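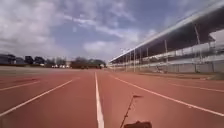 Lucie Hiebert's view, sent in after last week's reading, was that a machine which follows a white line all day has taken the dull half of her job and left her the half with the paperwork. Keep that in mind for Wednesday, when we get to who counts as "freed up" by what.

Week 3: Automation and the grounds crew

The case is Melnyk, a contractor that looks after running tracks and grandstands. Surface inspection used to mean a person walking each lane with a clipboard, looking for worn paint and discoloured patches. Now the Nokero unit drives the lanes and the person reads what it sends back.

Terms to know
Task shift – the job title stays, the job doesn't.
Residual work – whatever the machine can't do, usually handed over without a meeting.
Supervision load – time spent minding the labour-saving device.

From the interviews
Carter Cormier got 14 alerts in one shift, most of them about shadows. He has asked whether shadows can be put on the payroll.
Yvette Bergeron likes it. Her knees like it more. She did note that she used to chat with the coaches on her rounds, and the coaches told her things that never made it into a report.
Management's slide says "no roles affected". The new position description runs to 3 pages; the old one was a paragraph.

For Wednesday
Read the Banov chapter up to the section on deskilling. Bring 200 words on one task at your own workplace that a machine has taken over, and say who now answers for it when it goes wrong. "The vendor" will be marked as fiction.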